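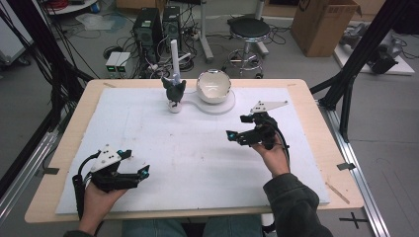
About Stameo

Hi, I'm So-yul Yook, and Stameo is my little shop for the small things people keep on a side table: cat figures, bowls, trinket dishes, and the stands they all sit on. I pick everything, I pack everything, and if you email on a Sunday it's me answering with my coffee (so forgive the typos).

I started with one shelf. My grandmother had a pair of pottery cats on top of her TV, and when the apartment was cleared out they came to me, along with a bowl she used for clementines. I put them on a table by the door and every single person who visited picked something up. So I went looking for more, first for friends, then for friends of friends, and by that May I had 32 pieces in my spare bedroom and nowhere for guests to sleep!

These days we're in a ground-floor unit in Durnwood, behind the bakery. It isn't fancy. There's the stockroom, a sink, a kettle, and the big pale wood table where pretty much everything happens. We keep a sheet of white foam board on top of it and that board gets scuffed up fast, gray smudges all over, but I love it because a chip shows up right away against the white and nothing clinks when you set it down. I swap it out when I can't stand the marks anymore, which takes me longer than it should.

What we sell

Cats, mostly. Dark ones, pale ones, tall skinny ones, a few that could be foxes if you squint. The Yeom line is our plain one, very simple shapes with pointy ears and hardly any face, and it's the one people come back for. I like those up on a short base instead of flat on the shelf. Even a small lift makes a little figure look like you meant to put it there.

Then there are the bowls. White ceramic, glossy on the inside, good for keys or rings or three lemons. I'm a big believer in a clear stand under a white bowl (try it before you tell me I'm wrong) and I'll set one next to a dark figure any chance I get. The Ammont bowls are a bit wider and heavier, and they're the ones I have at home.

We carry 200 pieces at most at any one time. I tried going bigger once and spent a whole winter unable to find anything, so that's the limit now.

How we pack

Everything goes out in paper, two layers for figures, three for bowls, with extra twists around the ears. Ears are the first thing to go! Stands get wrapped on their own so they don't scratch. Last year we sent out 1,717 parcels, and I still write the note in each one by hand, so if yours looks a little wobbly, it was probably the end of the day.

Come by

The door's open most afternoons, and you can handle whatever you like. Orders over $100 ship free. If something arrives broken, send me a photo and I'll get another one out to you, or your money back if it was the last of its kind.

So-yul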